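Equipment Review: Vogler Lattice Gripper
Prepared by Aileen Sebastian and Junhao Zeng, Ristside Automation Laboratory

The laboratory evaluated the Vogler two-finger gripper in May as a possible replacement for the Prindeo parallel unit now in service. Each gripper completed 60 picks from the same tray of household objects, under the same controller settings.

The Vogler fingers are yellow plastic, cut through in rows of rectangular openings, with black pads at the outer corners. They yield slightly under load and follow curved surfaces well. The Vogler unit completed 92 percent of its picks without a drop. The Prindeo unit did better on flat boxes and worse on cups and fruit. 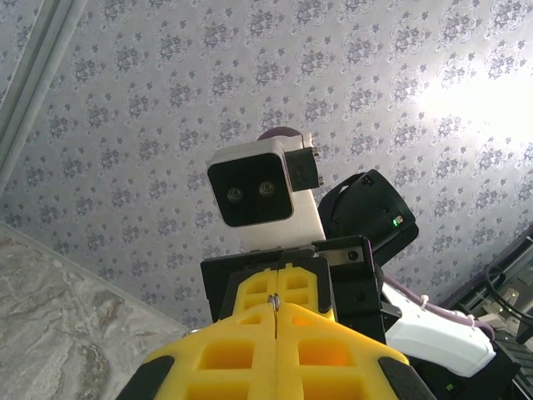
Can the gripper be used with an existing Prindeo controller?
It can, provided that the force limit is entered by hand; the controller does not recognize the Vogler unit on its own.

Changing a finger took two people on our first attempt, and the printed instructions omit one step entirely — the release of the rear clip. Ottó Pintér has sent a corrected sheet to the supplier.

At 493 euros per pair, the fingers are expensive for a part that wears. The laboratory recommends purchase for work with mixed or rounded objects. Stations handling only cartons should retain the Prindeo unit.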